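Visit report: Vemon small gear works, Turkport

Visited in January, morning session, 9:00 to shortly after noon. Host was Máté Balogh (production engineering). Chin-lung Yu from our side took the inspection notes, which are merged into the text.

Purpose

The section wanted to see how Vemon handles small spur gears between cutting and assembly. Cutting itself is well covered in earlier reports and was left to the end of the tour, when the time was short. Prices were not discussed.

Incoming stock

Bar is stored by heat number in horizontal racks along the north wall. Each bundle has a paper tag and a paint mark on the cut end. The paint is reapplied after every cut, and the offcut goes back to the rack with its tag or is scrapped. We saw one offcut without a tag. It was already in the scrap bin.

Blanks are faced and bored in one clamping, then moved in trays with 200 positions. Tray inserts are changed with the blank diameter. The insert holds the blank by its outside diameter and leaves the bore clear, so a plug gage can be used without lifting the part. Vemon considers this the main reason bore checks are done as often as the plan calls for.

Deburring and washing

Tooth edges are brushed on both faces. The brushes are dressed at the start of the shift. Balogh showed a worn brush and the burr it leaves at the tooth root, which can be felt with a fingernail but is hard to see under the shop lighting. A ring lamp has been fitted at the deburring bench for this.

Washing is aqueous, two tanks and a rinse, followed by hot air. Parts stay in a basket through the whole line. The basket lining was changed last year after face marks were traced to bare wire. Rust protection is a light oil, applied only to parts going into storage. Parts going directly to assembly are left without oil, and the time limit for that route is written on the basket card.

Inspection

The inspection room has a Brundell double-flank tester and an older optical comparator. The tester takes parts down to a bore size that covers most of the catalog. The smallest gears are checked on the comparator, and this is slower. Runout is recorded for every sampled part; tooth-to-tooth error only for the first sample of a batch.

The batch on the tester during our visit was 3,671 parts. The first 200 had been sampled at a tighter interval after a tool change, then the normal interval was resumed. Rejects from the batch stood at 19, all for bore diameter. Yu asked whether the rejects were grouped in time. They were, within the tighter interval, and the boring tool offset had been corrected from that result. The record for the correction was shown without our having to ask twice.

Temperature in the room is logged but not controlled. Parts rest on a granite plate before measuring. We would have liked a stated minimum resting time in the work instruction; the present wording is "until settled."

Assembly trials

The last bench room is used for fit trials. Parts are handled on a black mat laid over a white tabletop. Bright metal reads well against it, and a small gear set down flat does not roll or slide on it. The mat surface marks easily and was smudged over a good part of its area. It is replaced on condition.

The trial running was a placement of small spur gears on a white ring-shaped plate with a large central hole and three short pins. One gear goes on each pin. The fit between bore and pin is what matters at this stage. A gear that is presented slightly tilted will catch on the pin end instead of dropping down, and the operator's sheet asks for such cases to be recorded separately from gears that are tight over the full pin length. The two faults look alike in the totals and have different causes.

We asked about a lead-in on the pins. Balogh said a small chamfer had been drawn up, under the Sárközi revision, with no date for parts yet. A chamfer in the gear bore would have the same effect but adds a step to the boring operation and shortens the bearing length, so he prefers to change the pin. We agree with that for a gear this size.

Gears are gripped across the diameter, on the toothed rim, which keeps the bore open for the pin. The weakness of this grip is that orientation depends on which teeth are in contact. A grip on the faces would be better for squareness but gets in the way of the plate. The question was left open.

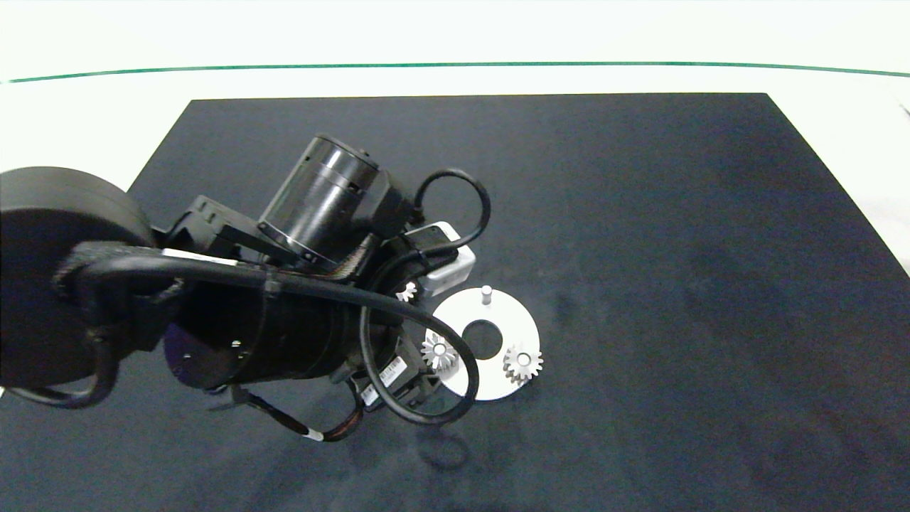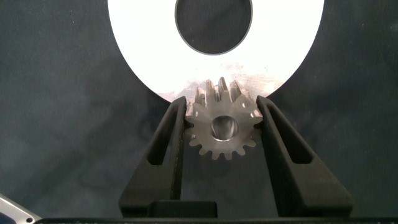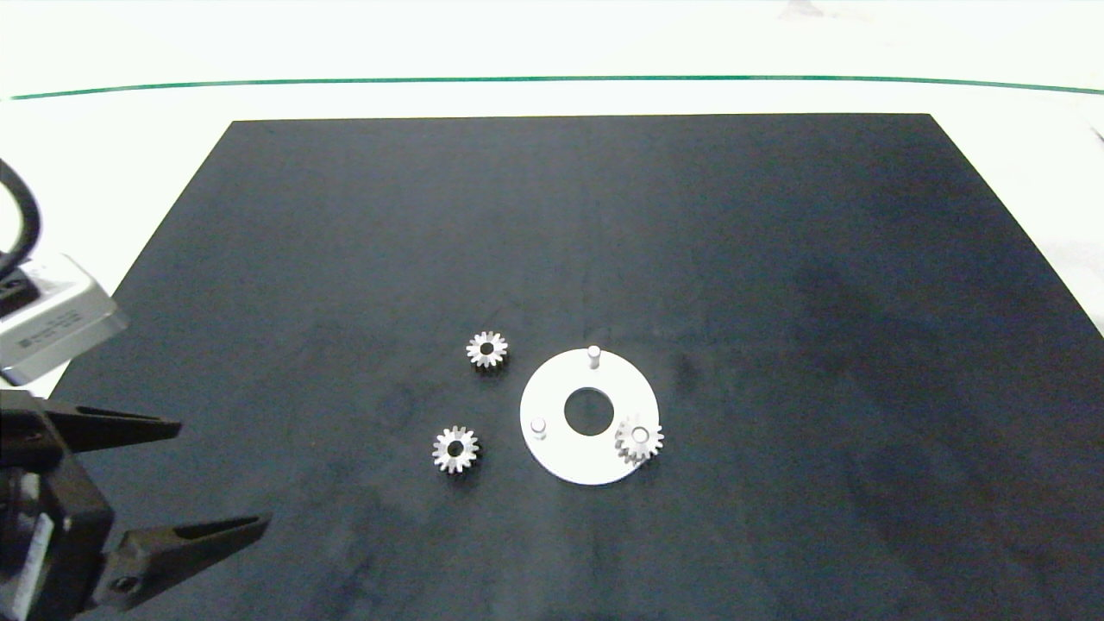
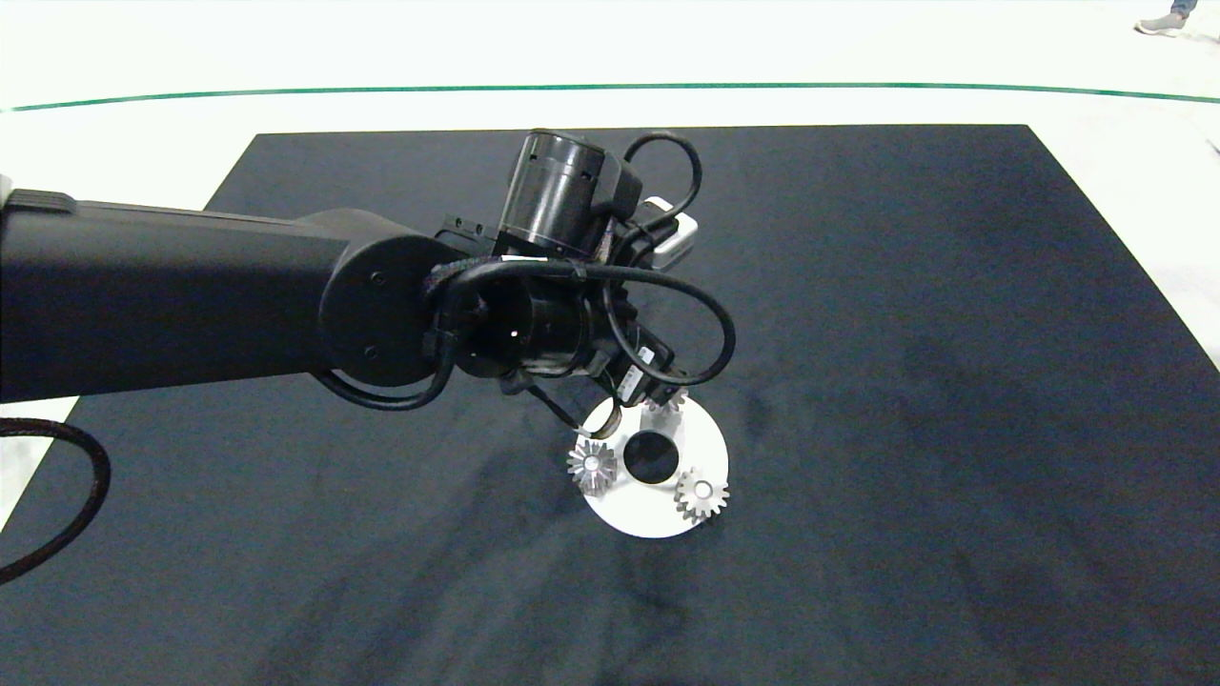
Fit trial bench, Vemon, Turkport. Second picture: single gear held across its diameter, bore clear. Third: one gear on its pin, two on the mat. Fourth: plate with three gears.

Cutting shop

Seen from the aisle only. Hobbing is dry on the smaller modules. Chips are separated by alloy.

Points to follow up

Resting time before measurement: Yu to send our own wording.
Pin chamfer: request the drawing when the Sárközi revision is released.
Basket lining: supplier name promised by Balogh, not yet received.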